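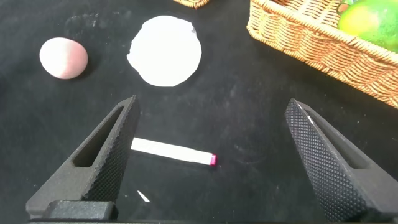
Can you train a two-armed robot to tidy a table from your own demonstrations, without a big lab behind you? With the Kilto kit you can, as long as you've got patience and a free September.

I've been using it in our little workshop in Kokthorpe, following the Sumampouw method, where you guide the arms by hand through a job and the software learns to copy you. It asks for 100 demonstrations per task. I did 21 first, out of pure laziness, and the results were dreadful!
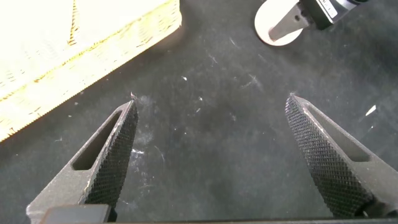
Jaws open over the mat, wrist view.

With the full 100 it was a different machine. It picked the right basket most of the time, and it got noticeably better at trying again after a miss (my favourite bit, I could watch that for hours). The Flimix software that trains the thing is slower than I'd like, up to 2 hours a run,

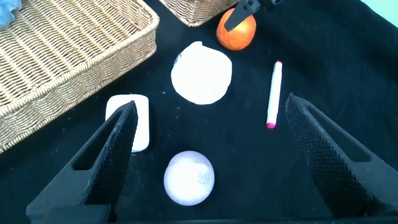
and you can't pause it halfway, so I've started leaving it on over lunch. The manual is thin too, and the bit on calibration needs a rewrite.

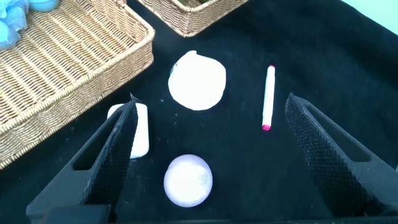

Where the method struggles is telling similar things apart. My success rate dropped badly once I stopped using fruit and went for plain shapes. A white ball, a white block and a flat white disc on black cloth all seem to blur into one for it, though the marker with the pink ends gave it far less bother. I'm going to try 500 demonstrations next and see if that sorts it. Four stars from me.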